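Ticket 2687 - Fudge setting grainy, stand mixer recipe
Status: open, waiting on customer
Product: Vilten stand mixer, recipe booklet page 9
Raised by: Cristian Paucar

Customer wrote:

I've now made the "Wander" vanilla fudge from your booklet three times and each batch has come out like damp sand. I've been making sweets at home for years and don't normally have trouble with fudge. The recipe says to boil to soft ball, take it off the heat and start the mixer straight away on speed 2. I did exactly that. The second time I bought new sugar in case the old bag was to blame. The third time I used double cream in place of evaporated milk, and it was richer but just as gritty. I would like to know whether anyone has tested this recipe in the mixer it is printed for.

Reply from support (Ejigu):

Thank you for the details. Grainy fudge is nearly always undissolved sugar. Please make sure the sugar has fully melted before the pan comes to the boil, and brush down the sides with a wet pastry brush. If your thermometer is old, please check it in boiling water.

Customer wrote:

I had a feeling it would be the thermometer. It reads 100 in boiling water, as it did last month. The sugar was dissolved - I rubbed a bit between two spoons and couldn't feel a grain. I brushed the pan down as well, although your booklet doesn't mention it. 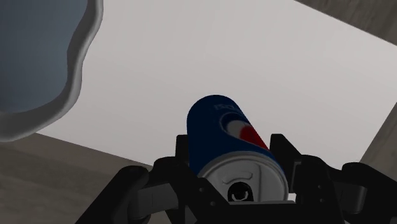
What I did notice is that the mixture goes dull within a minute of the paddle starting, while the bowl is still too hot to hold. Every other fudge recipe I own says to leave it alone until it's lukewarm and then beat it. Yours is the only one that goes straight in. Is that a misprint?

Reply from support (Ejigu):

I've asked the recipe team. In the meantime, could you tell us the batch size, the type of pan, and whether the bowl was warmed first? Some customers find that a cold steel bowl makes the edges set early.

Customer wrote:

Full batch as printed, heavy-bottomed pan, bowl not warmed. I doubt the bowl explains it when the middle is as gritty as the edges, but I'll try it. I'll change one thing at a time or we'll never get anywhere.

Batch 4: bowl warmed with hot water and dried, everything else as the booklet. Grainy. Perhaps slightly better at the edges, but I wouldn't swear to it.

Batch 5: bowl cold, fudge left in the pan without stirring until I could rest my palm on the outside, then moved to the mixer on speed 2. It took roughly 9 minutes to lose its shine. Smooth all the way through.

Batch 6: same as 5 but I scraped the pan out properly when pouring. A few gritty patches, which I put down to the scrapings. So don't scrape the pan. 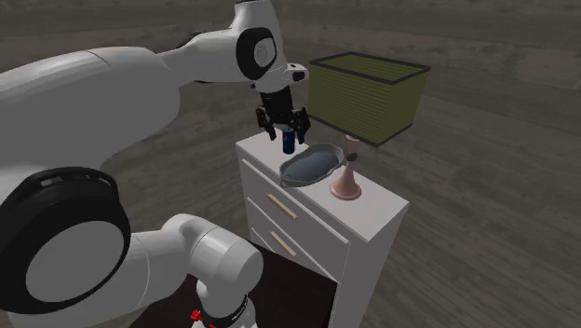
Attachment 2: can on the nightstand, arm above it.

Internal note:

Checked the older booklet, the one printed for the Tandidcombe shop. The same recipe has a line saying "leave to cool undisturbed until just warm" between the boiling and the beating. The line is missing from the current one. No record of why it was cut. Customer's batch 5 matches the older wording.

Reply from support (Ejigu):

You were right to question it. An earlier version of the recipe includes a cooling step which isn't in your copy. Please follow the method from your batch 5. The correction has been passed on for the July reprint.

Customer wrote:

I'll believe the reprint when I see it. Could you also look at the peppermint creams on the facing page? They ask for two tablespoons of peppermint extract to one bag of icing sugar, and I'm fairly sure that should be teaspoons - even then I'd start with half of one and taste it. I'm not wasting a bottle to find out.

Please leave the ticket open until somebody has made the fudge in your own kitchen.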